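Household robot (chore robot)

A household robot, or chore robot, is a machine meant to do the jobs people do around a home or a small shop – picking up, sorting, folding, wiping, putting things back in boxes. I've looked after this entry since August, and the question I get most is whether any of them can do the work yet. My short answer is some of it, slowly, if you set the room up for them first.

Where things stand

Machines that do one job are old news. Dishwashers wash and robot vacuums vacuum, and I wouldn't give mine back! The trouble starts when you want one machine to handle whatever is lying around. A sock, a mug and a toy all need a different grip, and they never land in the same spot twice.

Pick and place

Most small projects start with pick and place, meaning the arm takes an object from one spot and sets it down in another. Put the block in the box, in other words. It's tidying up boiled down to almost nothing, and it's still a fair test, as the arm has to find the thing, close on it, carry it and let go over the opening. Amrit Fraser of the Kellent workshop ran the same move 200 times with a foam block and told me the misses bunched up whenever the block sat close to the box wall. Move the lamp and you get a fresh set of misses (I've watched this happen and it's maddening).

On the shop floor

Shops have it easier than kitchens. At Doucette, a small packing firm, Vernon Perron keeps 2 arms loading cartons, and the parts always arrive facing the same way. Sheldon Fehr, who runs the line there, put the cost of the last setup at 3,000 dollars, mostly brackets and his own evenings. He still packs the odd-shaped orders by hand.

At home

Laundry is the one everybody asks about. The Prokaten folding trial got through a towel in five minutes, which I can beat half asleep, and fitted sheets were left out of it altogether. Carter Dhillon thinks wiping counters will come first. I'd bet on toy pickup myself – toys are light, they don't break much, and a dropped one does no harm.

Hobby arms

Printed arms driven by small servos have let a lot more people try this stuff on a table at home.

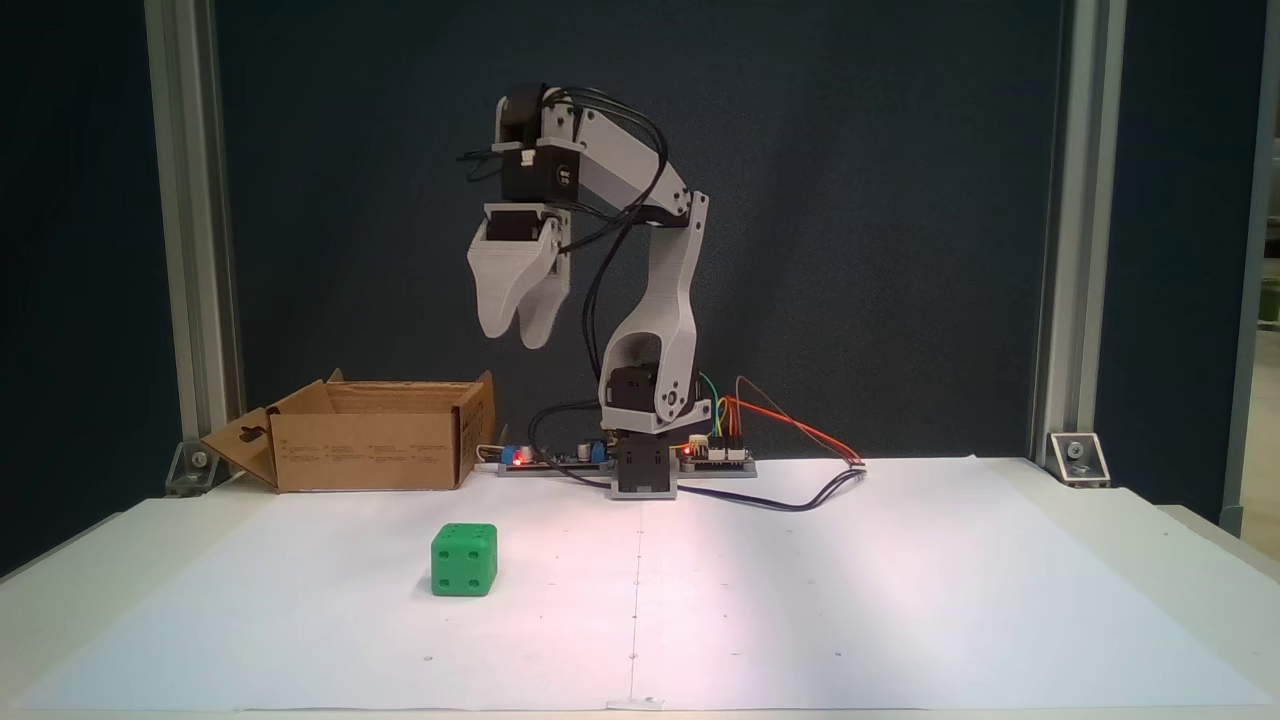 They're cheap to fix, too, so you can afford to let one make mistakes all afternoon. Lifting is the weak point, and I wouldn't hand one a full mug. Eifion Maddocks keeps the Kikum parts list up to date if you want to compare servos before you buy.

See also: pick and place, robot vacuum, gripper, laundry folding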